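Romaldale Robotics Club: Snack Packing Set

Data card, revised Sunday, October 4, 2026
Maintainer: Araceli Manríquez

Summary

Student project recorded with two hand-held grippers, one per hand. The task is bagging packaged snacks at a table. The set holds 616 episodes. It was collected for the club's second-year manipulation module and is the training data for the Brunard baseline.

Task variants

1. Pack. Items go from the table into an open paper bag. An episode ends when the operator withdraws both grippers. Items may lean against the sides; stacking order is not scored.
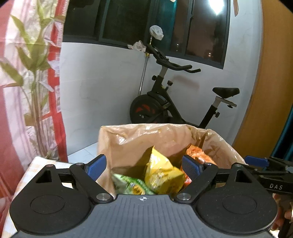
2. Sort. Items start in a pile on a patterned tablecloth. The operator takes the item named in the prompt and places it clear of the others. Wrappers in the pile overlap, and both printed and clear packaging occur. Labels on some packets are in Chinese; prompts refer to items by colour and position only.

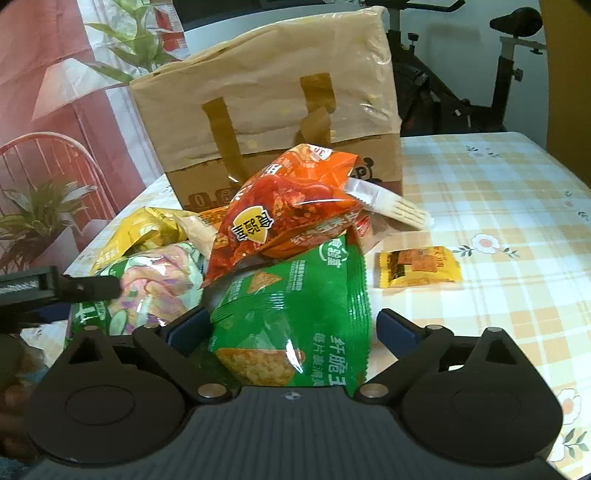

Files

episodes/ one folder per episode
prompts.csv episode number, variant, prompt text
splits/ train is 500 episodes, the rest are test
kosby/ conversion scripts for the Kosby loader

Run the conversion before training. The loader does not read the raw folders. Frames are left at native size and lens distortion is not corrected.

Known problems

Grip width is missing from a few Sort episodes. These are flagged in prompts.csv and skipped by default.
Glossy wrappers give highlights that upset the depth estimate.
Background furniture is not masked. Models trained on this set alone should not be expected to work in another room.
The April release had left and right swapped in the Pack variant. Delete it if you still have a copy.

Use

Coursework and entries to the Rivadeneira student competition. Send corrections to the maintainer with the episode number.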